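Round marble table, light rings and dull patches
Lelstead Home Forum > Surfaces and Finishes

jimcombe_dm
Black marble top with white veining, round, bought secondhand from a seller in Jimcombe. Polished finish. It has dull patches where glasses have stood. Is this a sealing problem? The previous owner said it was sealed in December.

Skinner44
No. Those are etch marks. Acid reacts with the calcite and takes the polish off. Sealer slows absorption and does nothing for etching. Use a tray for anything with citrus, wine or vinegar in it.

L_Drummond
Disagree in part. Many black tops sold as marble are dyed, and a dull patch can be lost dye or failed topical coating. Put a drop of acetone on a cotton bud and try the underside. If black comes off, it is dyed and you should not repolish it.

Skinner44
Fair, but the veining on a dyed stone usually takes colour too. White veins suggest natural.

L_Drummond
Suggest, yes. The test takes 5 minutes.

jimcombe_dm
Tested on Sunday, cotton bud clean. So etching. I have gone with a small tray, mustard yellow, rounded corners, shallow rim.

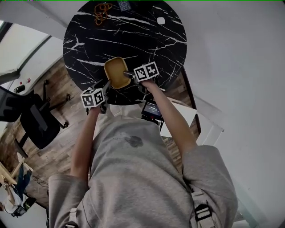
Felt pads go on the underside next, 6 of them, as grit under a bare tray will scratch the polish. Does anyone rate Tesulgate polishing powder for the existing marks?

Skinner44
Used it. Damp felt, low speed, keep it wet. Try one mark first.

L_Drummond
I would leave them. A small spot repolished by hand tends to show as a halo on black.

— Lachlan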